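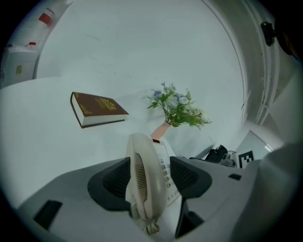

A corded telephone between the finger pads, seen from the gripper.

Maintenance logs for hand-held gripper stations are mostly about electronics. Ours at Vanau ran to 254 entries by November, and nearly all of them dealt with cables, storage or firmware. The finger pads got 3. I think that ratio is wrong, and that it explains a good share of the recordings Vida has had to throw away.

A ribbed pad is a wear part. It picks up dust and skin oil, and the ribs round off first where the operator squeezes hardest. A worn pad still holds a book. It will hold a telephone too, until the handset shifts and the load moves to one side. The operator then squeezes harder without noticing, and the finger opening in the log no longer means what it meant the week before.

My position is that pads should be cleaned at the start of every shift and replaced in pairs after 80 hours of use, whether they look worn or not. Turer's setup sheet allows replacing one pad at a time. I would strike that line. A new pad facing an old one pulls the object off center, and the offset is small enough to pass a visual check.

The markers deserve the same treatment. A cube that has been knocked a little out of square still reads as a cube – the pose comes out clean and wrong. Check both grippers against the fixture before the first take, left one first, and write the result down even when it is good.

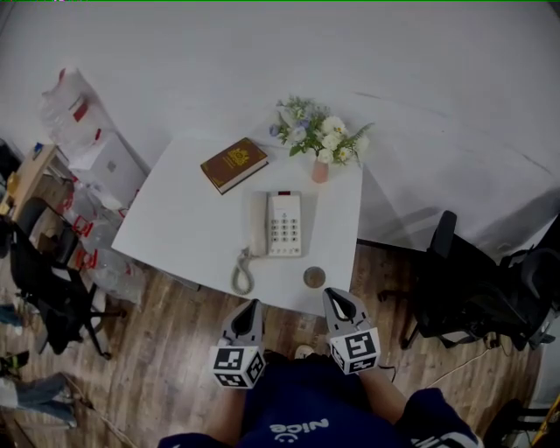
The table is part of the machine

People accept a calibration schedule for the gripper and then push the table over with a hip. At Brultbridge we taped the leg positions and lost less time in a month than the tape took to lay. Chairs should be moved out of elbow range before the operator picks anything up. Cords need a decision as well: a coiled cord hangs where it likes, and if it gets between a pad and the housing it has to come out by hand.
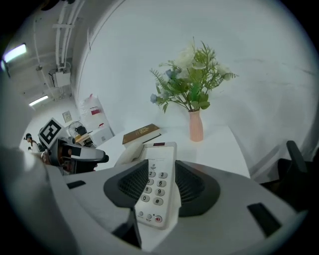 The usual objection is cost. A full check takes 20 minutes per station, and on a busy day that is several takes gone. I accept the figure. Repeating a bad afternoon costs more, and the repeat is done by tired operators on the same pads. If the schedule has to give somewhere, I would shorten the storage check, which the software already does at startup, and leave the pads and markers alone.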